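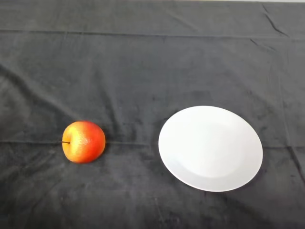 An apple and a white plate on a dark gray cloth.

Open Day at the Nakix Book Plant, Justow
Posted 6 September 2018
Filed under: Visits

Nakix prints and binds most of the paperbacks that Brikitz puts out, including the historical novels I review on this site. Once a year it opens the plant to visitors. I had missed the last two open days, so this time I signed up as soon as the form went online.

Justow is a small town and the plant is on the far side of it, past the rail yard. The bus from the station stops at the gate. Parking was on the grass and was filling up by the time I walked in. Admission is free but you need a ticket with a time on it, and they do check.

There were 95 of us on the morning tours, split into groups. You get ear plugs and a yellow vest, and you are asked to put away scarves and anything that dangles. Our guide works in the bindery and has been there long enough to remember when the covers were laminated in another building and carried across the yard on carts.

The tour starts in the paper store. The rolls are stacked on end and the room is kept humid, which I noticed right away in my glasses. Most novels go on a cream stock with some bulk to it, so that a short book feels like a longer one. The guide handed around two copies of the same title on different paper, and the thicker one had fewer pages. A woman in our group said she had paid more for a book like that and felt cheated.

The press hall was the loudest part. They were running the new Brikitz edition of a novel set in a women's boarding house, the first in a series I have been following. The order that morning was 2228 copies, an odd figure that comes from the bookstore orders plus an allowance for spoils. It took less time to print than it took us to walk around the machine. The folded sections come off the end in a steady stream, and a worker pulls one every so often and checks it against a marked copy.

In the bindery the sections are gathered, the spines are ground down, the glue goes on and the cover is wrapped around. I had not known that the book is trimmed last, after the cover is on. The trimmings go up a pipe and get baled for pulp. We were allowed to take a book from the reject bin. Mine has one section upside down, pages 65 to 96. I have already read that part twice.

After the tour there was a talk in the canteen on the small hardcover line. Four people do this work and they finish by hand whatever the machines can't. The cloth samples were passed around and I liked the rough green one best. Most of the questions were about self-publishing and what the smallest order is. The answer was that it depends on the format and you should write to the sales office.

The sales table had overstock from Nogueira, a mystery imprint I only knew from library copies. Prices were low. I bought 4 paperbacks, and two of them turned out to be from the middle of a series, so check the numbers on the spines before you pay. There was coffee, and soup from noon on. The soup line was long and I skipped it.

A few notes for anyone going next year:

Wear closed shoes. Two people in sandals were kept behind the painted line in the bindery and saw very little.

The floor is level all the way through, but the hardcover workshop is up a flight of stairs and there is no elevator.

Pictures are allowed everywhere except near the proofing desk, where unreleased covers are pinned up.

The last bus back leaves before the sale closes. I caught the one before it.

My review of the boarding house novel will go up later in September.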